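Search this blog... Go

Two bridges and a hill: notes on Fosmont

Saturday, November 30, 2024

I have now lived in Fosmont long enough for people to give me directions using buildings that were knocked down before I arrived. "Left where the dairy was" is a perfectly good instruction here. I nod, drive off and end up in Garitz.

Garitz is the next town along, and bigger, and does not mind telling you. It has the railway station, the hospital and a roundabout with a fountain in it. Fosmont has 1,267 residents according to the sign on the east road. The sign on the west road gives no number at all and has a dent in it.

The town sits where the Suvow comes down off the high pasture and gives up being a proper stream. From there on it wanders. The old quarter was built on the north bank, on a hill that climbs all of 100 metres above the water and is known locally as the Mountain. The newer half is on the south bank, on the flat, and was put there in the years when the tannery was hiring and no one was asking what the flat bit was for.

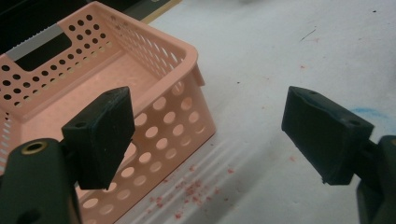 What the flat bit was for was the Suvow. It comes over the bank most springs, quite politely, and goes home again after a day or so. There is an embankment, built by the tannery when it still had money, out of whatever stone was left over from the tannery. Moles got into it, then rabbits, then tree roots, and by now I would trust it to hold water about as well as that pink plastic basket, which has rows of holes in every side you can see. My neighbour Kenna MacKinnon keeps her freezer up on bricks and thinks I am making a fuss.

There are 2 bridges. The upper one is old, narrow and handsome and appears on the tea towels. The lower one is concrete and takes all the traffic, and I have never seen it on a tea towel. For a long time each bank paid for its own bridge and refused to paint the other's, so the lower one is green at one end and grey at the other, and the join is not in the middle. Ask why and you will get a date, a surname and a long look across the river.

The tannery shut in the end, of course. For a while people went to Garitz to work, and then quite a lot of them went further than that and sent postcards. The school lost its top classes. The market moved from the square to one side of the square. What is left is cheese, mainly, and a firm that mends pumps (trade is brisk in spring), and the Iglesias bakery, where the queue on market mornings is the nearest thing we have to a newspaper.

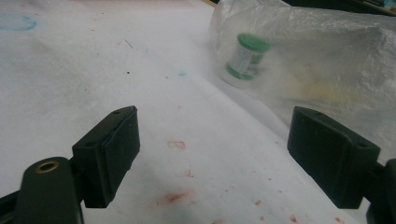

White paper on the work surface.

Beatrice Rweyemamu lent me her late husband's history of the parish, typed, with maps he drew himself. He gives eleven pages to the tannery, nine to the dispute over grazing on the Mountain and one line to the founding of the town, which reads "Origins uncertain; probably the ford." I like him very much. He also has the old ford a good way upstream of where the plaque is, and I have been told not to bring this up with anyone on the north bank.

I walked up there on Tuesday to look. There is a gravelly place where you could get across if you had a horse, or did not care about your socks. I did care about them. In December I'll try again with boots, assuming the path is open and the Suvow is still where I left it.

Filed under: Fosmont, rivers, other people's maps
2 comments | Share this post

Contact | All text copyright the author | Back to top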